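4. Enregistrer vos premières démonstrations

Vous y voilà ! Le bras est calibré, le poste Gosunby répond : il est temps de constituer le jeu d'exemples à partir duquel la politique va apprendre.

1. Ouvrez Doucet et créez une session. Donnez-lui le nom de la tâche, sans espace ni accent.
2. Réglez la cadence sur 30 images par seconde et la durée maximale d'un épisode sur 70 secondes.
3. Ramenez le bras en position de départ, pince ouverte et vide.
4. Appuyez sur la pédale, exécutez la tâche d'un geste fluide, puis appuyez de nouveau.
5. Validez l'épisode (touche V) ou rejetez-le (touche R).

Visez 72 épisodes validés avant le premier entraînement. Cela paraît beaucoup, mais on prend vite le rythme, et voir le bras se débrouiller seul ensuite est un vrai plaisir !

Remarque : variez la position de l'objet d'un épisode à l'autre. Les petites hésitations sont les bienvenues, gardez-les. 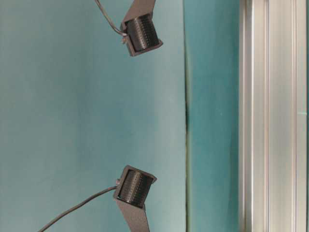
La première image de chaque épisode mérite un coup d'œil avant validation, car Doucet s'en sert pour recaler toute la séquence. Les deux rouleaux noirs striés doivent se faire face, bien écartés, sans rien entre eux, avec le fond bleu-vert bien dégagé. Vérifiez aussi que les câbles partent sur le côté des doigts, à l'écart de l'espace de prise.

Attention : n'approchez jamais la main des rouleaux tant que la pédale est active.

6. Exportez la session, puis passez à la section 5.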